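Molden council has asked residents what they think of its plan to close the repair room at the Irnside library and put the money towards two more textile banks. I sent in my answer in January. The form allowed 273 words, and this is what I would have said with more room.

The case for the banks is simple. They cost little to run, they take no staff, and they are always open. The repair room has three sewing machines, a button press and a part-time organiser, Pouran Bagheri, whose wages are most of the bill. Last year it mended 1,349 items. A single bank on the Gistalgate car park can swallow that many in a few weeks. If you measure both by weight, which the council does, the room loses badly.

I don't think weight is the right measure. A coat in a bank has left someone's house and that is all we know about it. It may be sold in a shop, it may be baled and shipped, it may be shredded for stuffing. A coat that has had its zip replaced goes back on the same peg, and its owner does not buy another one that winter. The council's figures count the first coat as a success and barely notice the second.
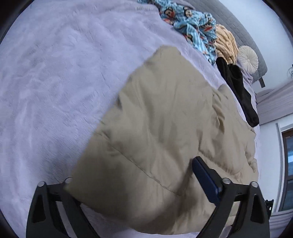 Padded coats are the best argument I know for keeping the room. They are dear to buy, and they tend to be given up for small reasons: a slider that won't grip, a snagged pocket, a seam that has opened by an inch and started to leak. Most people I know own one and have no idea how to mend it. A long line of stitching on shiny beige fabric, like the one on the coat laid over the lavender blanket, looks like something only a factory could deal with. Sewing up a short gap in a seam like that takes perhaps twenty minutes if someone shows you how to keep the filling out of the way. Without that someone, a lot of people will put up with it for a month and then buy a new coat.

Shops could do this work, and some do. Golestani, the dry cleaner at the bottom of the hill, will replace a zip and does it well. But Siamak Tehrani, who does the alterations there, told me he turns away more coats than he takes, as a proper zip job can come to half of what the customer paid. He can't charge less and pay his rent. He already sends people up to the library when the job is small enough for them to do themselves, and he was surprised to hear it might go.

There is a fair objection to all this. The repair room is open two afternoons a week, and the people who use it are mostly those who have afternoons free. Anyone working full time in Molden pays for it and hardly gets through the door. I think that is a real fault, and the council is right to raise it. An evening session would go a long way towards mending it, and as the library already stays open until eight for the language classes, the building would cost nothing extra. The consultation paper doesn't mention this. It offers the room as it is or no room.

I would also like to see the banks pay their way in the argument. The paper gives no figure for what happens to the clothes after collection. I asked, and was told the contractor does not have to report it. If we are going to spend public money on the grounds that it keeps clothing out of the tip, we should at least ask the contractor how much of it ends up there by a longer route.

None of this means taking the existing banks away. Children grow, people die and leave full wardrobes, and those clothes have to go somewhere. Gistalgate's bank is well used and I use it myself. My objection is to paying for more of them by shutting the one place in the district where you can learn to put a zip in.

The consultation is still open, and paper forms are on the desk at the Irnside library. Ask for the long one, as the short one has no space for comments.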